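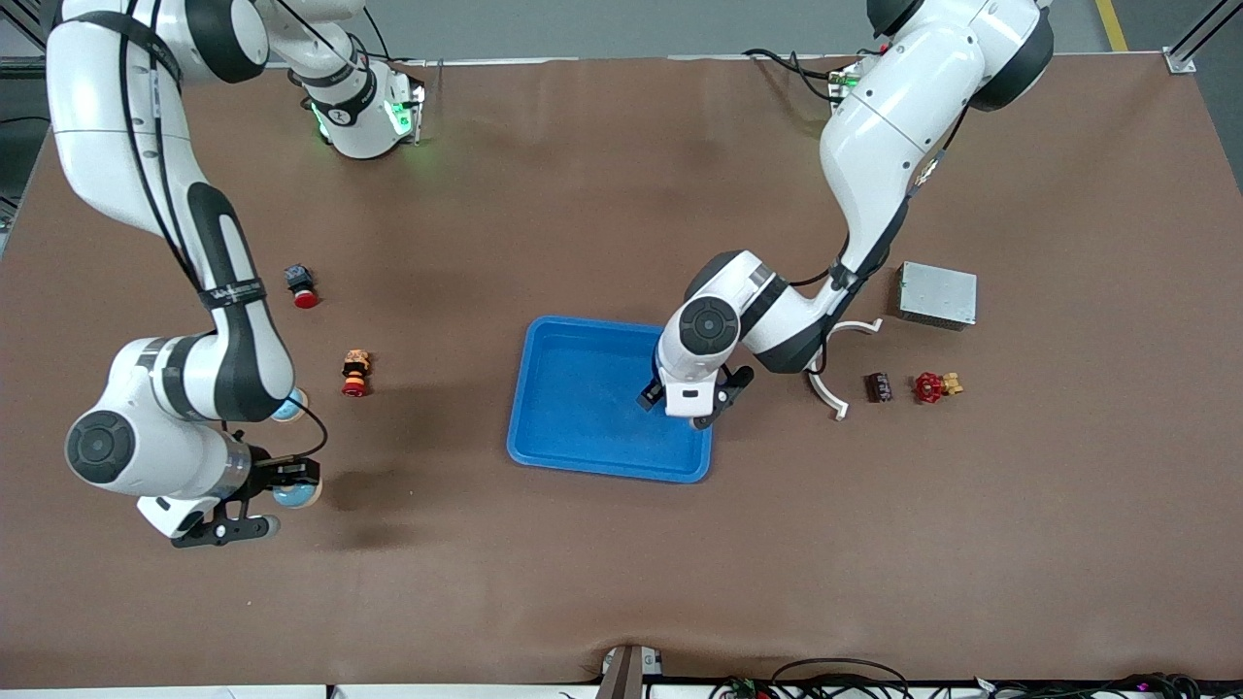

5 min read

I have been meaning to get to the Oksanen mill for years (if you've ever bought a blanket from me at the craft swap, you've touched their yarn), and this December they finally held their open day on a weekend when I didn't have company, a cold or a dead car battery. So off I went to Stidby with a thermos, two sandwiches and a list of questions that I left on the kitchen counter.

Stidby is easy to miss. The road drops down through pine woods, there's a gas station, there's a church, and if you see the second church you've gone too far. The sign at the bridge gives the population as 3,593, and I think most of them were trying to park behind the mill when I was. I ended up on the grass by the creek, which was frozen solid at ten in the morning and very much not frozen when I left. Wear boots!

You sign in at the old wool store and they give you a paper wristband with your tour time on it. Mine was an hour off, so I did the tea room first, and I'd recommend that order to anyone. They had cardamom buns, split pea soup and a sort of flat potato pastry whose name I asked for twice and still couldn't spell for you. The soup was four dollars and came with bread. I had it with a very nice couple from down the valley who keep Shetlands and had opinions about everyone's fleeces.

The tour itself starts with the raw wool, and oh, the smell. If you've never stood in a room full of unwashed fleece, think barn, wet sweater and a little bit of butter. I love it. My sister would have been back in the parking lot in under a minute. Our guide had us each pull a lock from a bag and tug it next to our ear to hear whether it was sound, and a good lock really does ping. Mine crackled, so it would have gone in the pile for stuffing.

Then the wash house, which was steamy and loud and where my glasses were useless for the whole visit. The wool goes through a row of long tubs with slow forks pushing it along, and it comes out the far end looking like something you'd want to put your face in. A boy in our group asked where the dirt goes. It goes to a settling tank and then onto the fields, and he was so pleased with that answer that he told it to the next three people he met.

My favorite was the carding room. The big carder is 69 years old and came secondhand from another mill, and it took up so much of the floor that we had to go around it in single file. They ran it for us for a few minutes. The wool goes in as fluff and comes off the last drum as a web so thin you can see the drum through it, and then it gets divided into soft ropes that don't have any twist in them yet. You can pull one apart just by breathing on it. I stood there longer than I was supposed to and got collected by the group behind.

Spinning was next door, and it's the part I knew best, so I'll only say that the frame is quicker than I am and has never once dropped its drafting hand to answer the phone. They had a bin of the Fledidlow yarn coming off in the dark green. Fledidlow is their two-ply, the one with a bit of crunch to it, and it blooms when you wash it. I'm told the green is the hardest shade to match from year to year because they blend it in the fleece before carding, and the gray they start with is never quite the same gray. That explains my cardigan. (One sleeve is from an older batch. I've been saying it was on purpose.)

The weaving shed was only half open. They let us look from a walkway at the blanket looms, and one was set up with a plaid in cream and rust that I'd have carried off under my coat. I would have liked more time in there and a bit less in the film room, where we watched a long slide show about the creek.

Now, the shop. I went in with 100 dollars in an envelope and a firm talking-to from myself, and I came out with eleven skeins of yarn, a bar of lanolin soap and an empty envelope. The mill-end table is to the left of the door, and you want to get there before lunch. By two o'clock it was down to mustard and a very loud pink. Seconds were sold by weight, and a lady ahead of me had a bag so full she'd tied it shut with one of her own skeins.

I also stopped at the Jaltedness stall out in the yard. Jaltedness is a little dye business from up the hill, all plant colors, and they'd brought a pot of onion skins going over a camp stove so people could dip a sample. I dipped mine, hung it on the line, forgot it, went back for it and found someone had taken it. I hope they're enjoying it. I took one that was a bit browner.

A few practical things if you're thinking of going next time. They give out about 200 tour wristbands a day, and the morning ones were gone before I'd finished my soup. There's one step down into the wash house and a steep one up out of it, but they'll take you around by the yard if you ask. Dogs have to stay outside. The restroom is behind the wool store, and the line moves. Cash is faster in the tea room, cards are fine in the shop.

The drive home was slow, with sleet from the bridge all the way to the highway, and the car smelled of sheep. I cast on a hat that same night in the dark green, ripped it out at the crown and cast on again with a bigger needle. I'll post the pattern notes once I've decided what to do about the brim.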